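Thursday, 4:10 pm

Jewelry sort, second round. Continuing from Dinesh's page on the Sevoswood lot. Bench 2 is still taken up with the Tyagi frames, so all of this was done away from the shop, on the round table in the spare bedroom. Good enough light until evening.

What came in: one bag of mixed costume pieces from Madhu Kandpal, passed to us for cleaning and small repair before it goes back to her for the July sale. Bead bracelets, chain, earrings, bits of clasp. No list with it. Madhu says she never had one. I am not making a full inventory, only sorting by what work each piece needs.

Groups I am using:

A - clean only
B - needs a jump ring or clasp
C - restring
D - odd pieces, hold until the other half turns up

Notes on A. Mild dish soap, lukewarm water, soft brush, rinse, pat with cotton, lay out on a towel overnight. Don't soak anything with glued stones. Dinesh soaked one on Tuesday and the stone lifted, see his page. Beads on elastic get a barely damp cloth and no more than that. I tried a Budow polishing cloth on a length of plain chain and it took the gray off well, but it leaves a film that has to be wiped away with a clean cloth afterward. Stop when the cloth has gone black all over. Vaughan wants to know if we should order more. We have 6 left in the pack, so not yet.

Notes on B. The 6 mm jump rings are too big for nearly everything in this lot. They look wrong on the small earrings and they let the hook flop. Need the next size down. Open them sideways with two pliers, never pull the ends apart. I know we all know this, but three came back from last month's batch pulled into an egg shape.

Notes on C. Nothing restrung today. Checked the elastic on the bead pieces by stretching gently and watching the knot. Where the knot moves, the piece goes to C. Where it holds, it stays in A. Algirdas has the Anderier cord, 10 m left on the spool by his count, which will do the whole lot if he doesn't use it on the curtain pulls.

Tangled chain. I spent too long on this. What worked best was laying the knot flat, a drop of baby oil on it, and two sewing needles to open the middle outward. Pulling the ends made it tighter every time. Dust with cornstarch after to take up the oil, then brush. One knot took me 28 minutes. If a chain has no clasp and nothing hanging from it, I would leave it for last and ask Madhu whether she wants it at all.

Working out of the open carton is a help. Small parts stay inside the walls and don't roll off the table, and the brown floor shows up silver better than the printed cloth does. The pattern on the cloth hides things. I would put down a plain sheet next time, or a tray with a lip.
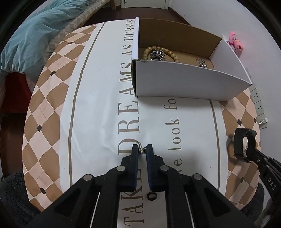
Small silver piece held over the table; wood bead bracelet, chain and the other silver bits in the box.

Still to do:

- Ask Mohit Sisodia for the smaller jump rings. Part no. 998 in his drawer list, I think. Check before ordering.
- Match the odd earrings. Go through D once more in daylight.
- Zip bags, small. The ones in the cabinet are sandwich size and the hooks poke through them.
- Label the bags by group before they leave the house. Last time they went in one sack and we sorted it all twice.
- Plain sheet for the table.

5:40 pm. Stopped with group A washed and on the towel. B is in the egg cup on the windowsill, please don't tip it out. Vaughan has the key if anyone needs to get in before I'm back.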